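Jundbridge Materials Workshop
Notebook entry, December, begun 8:40 a.m.
Entered by: Consolacion Magbanua

Subject: Surface finish trials for the Plernberg reading room tables

Purpose
The Plernberg library has asked the workshop to recommend a clear finish for its reading room tables. The two candidates are the Pletard hardwax oil and the Ung water-based varnish. Both were applied to maple offcuts last month and left to cure on the rack by the north wall.

Preparation
All panels were sanded to 180 grit before coating. The Ung panels received a second coat after light abrasion with a gray pad. The Pletard panels were buffed by hand, and the excess oil was removed with cotton cloth. Cloths were laid flat outdoors to dry before disposal, as required by the shop rules.

Observations, morning
The Ung panels are even in color and slightly cooler in tone than the bare wood. Panel 4 shows a run along the lower edge and has been withdrawn from the comparison. The Pletard panels are warmer and show more grain. A faint odor remains when the rack cover is lifted.

Water was left standing on each panel for 60 minutes under a watch glass. The Ung panels showed no mark after wiping. Two Pletard panels showed a pale ring, which had faded by noon.

Staining by soft drinks remains the principal concern of the library staff, who permit beverages at the tables. The cola test will follow the same procedure as the water test, with the contact time extended overnight.
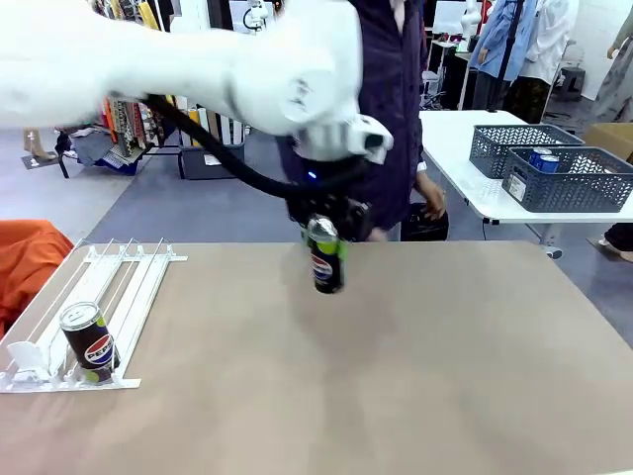 Costs and quantities
The reading room order covers 184 square feet of table surface. At the supplier's stated coverage, the Ung varnish would come to over $600 for two coats. The Pletard quotation has not been received. A second request was sent at 2:15 p.m.

Outstanding
Recoat the withdrawn panel. Relabel the rack, as the tape on the lower shelf has lifted. Confirm with Plernberg whether the table edges are to be finished on the underside.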